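Sorting and Reuse of Donated Toys in a Small Town Setting
Final Project Report
Department of Community and Consumer Studies, Cabral College
Submitted Sunday, June 18, 2023

Summary

This report examines how used toys are collected, sorted and passed on in the town of Brirndale. The project looked at one exchange shop, one school collection and the household habits that supply both. Soft toys were found to be the hardest category to place, although they were also the category most often given. The report recommends a shared written standard for accepting soft toys and a change in the timing of the school collection.

1. Background

Toys leave a household for ordinary reasons. Children grow older, families move, and gifts arrive faster than shelves can be cleared. Many of these toys are still in good condition. In Brirndale they may be taken to the Endumden Exchange, a shop on the lower floor of the former post office, or given to the collection held each February at the primary school. Items not accepted by either are generally placed in household trash, as the town recycling program takes neither mixed plastics nor stuffed goods.

Earlier coursework in the department dealt with clothing and small furniture. Toys had not been studied, and the Exchange had no written record of what it turned away. The project was therefore planned as a first look at the subject and does not claim to represent other towns.

2. Method

A short questionnaire was sent to 300 households through the school newsletter and the Exchange mailing list. It asked how toys were stored, how the decision to give them away was made, and what had happened to the last toy that left the home. Forty households returned it. The low response is discussed in Section 5.

Observation was carried out at the Exchange over 10 opening days. The student team recorded the type of toy offered, whether it was accepted, and the reason given at the counter. No names or addresses were taken. The team also read the notices and price sheets in use at the shop, including an older set stored in a binder that had been out of use for several years.

3. Findings

3.1 What is given

Soft toys, board games and building sets made up most of what was brought to the counter. Building sets were accepted almost without question, even when incomplete, as loose pieces could be sold by the bag. Board games were accepted if the box closed properly. Missing pieces were often discovered only after sale, and buyers seldom returned them.

Soft toys were treated less evenly. On some days every clean animal was taken, and on others the bin behind the counter was full and none were. Donors who had been refused once told the team that they did not expect to try again.
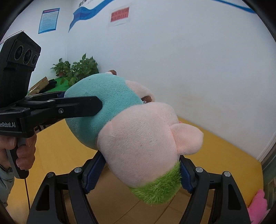
The reasons for refusal also varied. Counter staff mentioned worn seams, missing labels, strong odor and lack of space. The first three can be checked by any trained person, but the fourth depends on the day. Since all four were given to donors in the same way, a family refused for lack of space could easily conclude that its toy was not good enough.

3.2 How households decide

Most responses described a two-step process. Toys were first moved out of daily use into a closet, a garage or the space under a bed. They stayed there until some other event, such as a birthday or a move, forced a decision. Several parents wrote that soft toys stayed in storage longest. One response explained that a game could be given away by the adults, but a stuffed animal required the agreement of the child, who usually changed her mind at the door.

Price played a small part. Few households expected payment, and those that did were thinking of larger items such as ride-on cars and play kitchens.

3.3 What happens after acceptance

At the Exchange, soft toys are washed in a home-style machine in the back room and air dried on racks. Toys that cannot be machine washed are wiped by hand. They are then priced with a paper tag tied by string. The Grastent tagging gun used for clothing is not used on toys, as the plastic fastener can be pulled out and swallowed by a small child.

Unsold soft toys are removed after 20 weeks. In past years these were sent to an animal shelter as bedding, but the shelter stopped taking items with plastic eyes. At the time of writing there was no settled plan for them.

4. Recommendations

The Exchange should post a written standard at the door that separates condition from space. A donor turned away for lack of space should be told so clearly and given a date to return.

The school should consider moving its collection from February to the last weeks of the school year. The present date falls soon after the winter holidays, when the Exchange is already at its fullest.

A simple tally sheet should be kept at the counter. A draft sheet is included in Appendix B and was tested by the team on its last two visits. Staff found the column for odor unnecessary and asked for a wider space for comments.

5. Limits of the Study

The questionnaire reached only families already connected to the school or the shop. Households without children, including grandparents who keep toys for visits, were largely missed. The observation days were chosen to fit the class schedule, and no Saturday was included, although staff described Saturday as the busiest day.

The team did not weigh the items or estimate their value. A later project could do both, and could follow a group of tagged soft toys from the counter to sale or removal.

Appendix A: Household questionnaire
Appendix B: Draft tally sheet for the Endumden Exchange
Appendix C: Price sheets, current and former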